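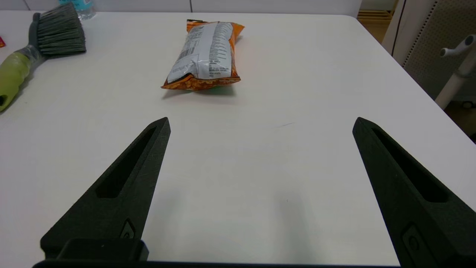

One reader wrote in after the last page to ask whether it's really worth clearing the whole table after a snack, when a quick flick with a cloth gets most of the crumbs. It was a fair question, and I've been turning it over ever since, because for years I was a flicker myself. I'd lift the biscuit plate, wipe the bit underneath, put the plate back and feel very pleased with life. Then we moved to Mamholm and inherited a white table, and a white table tells on you!

So what follows is the way I do it now, start to finish. It takes me 9 minutes if the kettle is on and I don't get distracted by the post.

Before you touch a cloth, sort the food. Everything on the table belongs in one of three groups: sealed, opened, or out in the open with no wrapper at all. Sealed bags and cartons are the easy ones and can go straight back to the cupboard, though I do like to turn each bag over and read the back first. The date is often tucked away near the small print, and it's much nicer to find it now than in February when you're hungry and the shops are shut. Anything with the nearest date goes to the front of the shelf.

Opened bags want folding down tightly, with the air pressed out gently so you don't crush what's inside, and then a clip or a peg. I use ordinary clothes pegs. You can buy proper clips from the Tistia range, and very smart they look too, but mine all vanished within a fortnight and the pegs are still with us.

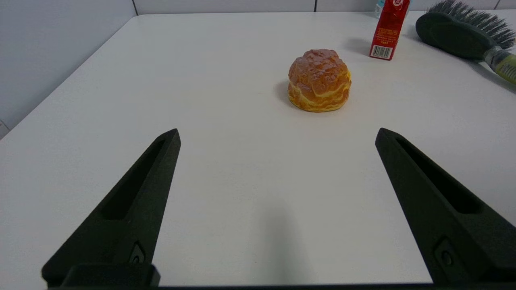 Pastries need a bit more thought. A cream puff should never sit about while you potter, so deal with it first if you have one. Eat it (my preferred method) or put it in a lidded tub and get it into the fridge. Choose a tub with plenty of height, as a squashed top is a sad thing, and lay a piece of kitchen paper in the bottom to stop it sliding. It will soften overnight whatever you do, so plan on having it the same day.

Small drinks cartons go back upright. If one has been opened, finish it or pour what's left into a glass and cover it — the little ones never close again properly, and I have mopped enough fridge shelves to be firm on this point.

Now for the table itself. Start dry. Sweep the crumbs towards you with a soft brush, working from the far edge, and catch them in your hand or on a piece of card. If you go in wet you'll only make paste, and pastry paste is dreadful stuff to shift from a table edge. Once the crumbs are gone, wipe with a cloth wrung out in warm water with one drop of washing-up liquid, then again with plain water, then dry it.

Keep the stiff scrubbing brush for sticky patches, and try it somewhere out of sight before you let it loose on a shiny finish. Lay the wet cloth on the patch for 3 minutes first. Most of the time it lifts off with no scrubbing at all, and you can put the brush away feeling you've got away with something.

Rinse your brushes when you've finished, shake them hard over the sink and leave them to dry with the bristles facing down. Mine hang from a rail I bought in Stockdale, and they've lasted far longer since they stopped living in a puddle behind the taps.

Last of all, put back only what you want out. At our house that's the fruit bowl and whatever library book is on the go.

Page last updated 25 September 2019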